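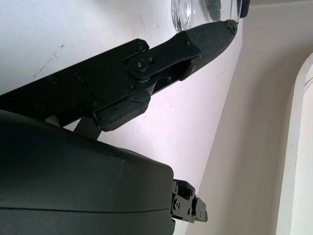
I finally finished the Prakwood coat book over the weekend, and I've been pestering everyone I know about it ever since. It's a history of winter coats, 53 of them, each with a full-page drawing and a page or two on who wore it and where it ended up. I read most of it standing up, with the book flat on a white tabletop scuffed with little gray streaks and specks, and I kept forgetting to sit down! The drawings are loose and inky and a bit bossy, if that makes sense. You can tell the artist has strong feelings about collars.

My favorite chapter is the one on toggles (yes, a whole chapter on toggles). It follows a single duffle pattern from a small workshop called Demchenko through 12 versions, and by the end I was digging through my own closet to look at how my buttons were sewn on. Two of them were hanging by a thread, so that was Monday evening gone. The opera cloaks come next and they're gorgeous, all that lining nobody would see until you sat down.

I do have a couple of gripes. The raincoat section is thin, only four pages, and it skips straight over the plastic ones I grew up wanting so badly. And the type in the captions is tiny. I had to take it over to the window more than once to read which wool was which.

The first printing was 2,605 copies, and Trament in Perkdale still had a small stack by the register when I stopped in. They'll hold one for you if you call before noon. They've also promised to get the publisher's earlier book on gloves back in stock in February, and I've already put my name down for it. If you've read that one, write and tell me whether the knitting patterns at the back are any good, because I have a lot of green yarn left over and no plan for it.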